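Packing and returns: frequently asked questions

Which items can go in a Flostance mixed box?
Mugs, boards, small bottles, sealed drinks and most other tabletop goods. Aerosols, open food and anything with a loose battery are refused at the depot.

What is the weight limit?
16 kg per box, including packing paper. Boxes over the limit are split into two consignments and charged as two.

How much paper should I use?
More than most people expect. The standard Takari roll is 100 m of brown kraft paper, enough for several medium boxes. Crumple each sheet fully before it goes in — flat sheets give no cushioning. Line the base, pack the heaviest items first, then fill every gap until nothing shifts when the box is tilted.

Can the paper stand higher than the rim before I close the box?
Yes, provided the flaps can be pressed shut by hand. If they spring open, remove a sheet. Do not rely on tape to hold a bulging lid.

How do I pack drink bottles?
Only unopened bottles are accepted. Check that the cap is tight, put each bottle in its own sealed bag and stand it upright, away from the corners. 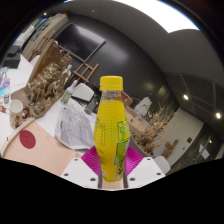

Plastic bottles with a narrow waist need an extra twist of paper at the middle, where the wall flexes most under side load. Leave 120 mm between any bottle and printed or untreated wooden goods. A leak reaching a wooden board will normally stain it, and staining is not covered.

How should mugs be wrapped?
One sheet inside, two outside, with a separate pad over the handle. Place mugs on their rims, never on their sides.

Do I need to remove labels from an old box?
Remove or cover all old address labels and barcodes. The Duto sorting line reads the first code it finds.

What size of box is accepted?
The longest side must not exceed 600 mm. Single-wall board is acceptable for light goods; use double-wall for ceramics.

Where do I hand the box in?
At the Maksymiv depot counter, before 4 pm for same-day dispatch. Boxes handed in later leave on the next working day.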